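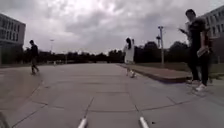
I got to the Barnach open day early, which I never do, and Hema Hegde was already outside in a windbreaker, arguing with a tablet. "It says it's ready," she told me. "I don't believe it yet. Give me five minutes."

She runs outdoor testing for Marar, the small team at Barnach that teaches wheeled robots to get from one building to the next without annoying anybody. Their current machine is called Hernora. I asked who picked the name and she laughed – "Not me! I wanted to call it Steve."

I'd expected a rope and a safety talk. We got the safety talk (short, mostly about not stepping backward into things) but no rope, and I asked her about that first.

"If you rope it off, you're testing a rope," she said. "People look at their phones. They change their minds halfway across. I want all of that."

So how does it decide who goes first? Hema says it doesn't, really. It slows down when somebody comes within 12 feet, and it stops at five. Last June they tried a version that swerved, and she still winces about it. "It was very polite and very confusing. It would go left, you'd go left, and then you were dancing with it."

We walked along behind it for a while, me with my coffee, her with one thumb over the stop button. Big flat paving sounds like the easy case to me, and I said so. She shook her head.

"Corners are easy. You've got walls, doors, a lot to hold on to. Out on open stone every slab looks like the next one. The first month, it would get lost in the middle and just sit there." These days it leans on curbs and lamp posts to work out where it is, using mapping software called Wimirent that two of her colleagues wrote. Trees are less help. "They move," she said. "And then somebody trims them."

A full run takes 30 minutes with the turnaround, longer if visitors want to chat. I asked what she'd like to fix next, expecting something about batteries, and got a long and pretty passionate answer about shadows and dark joints in paving. She's also hoping for a better horn. The one they have now, she says, "sounds like a goose that's sorry."

I asked if I could hear it. She pressed the button twice, and I have to say, she's right about the goose.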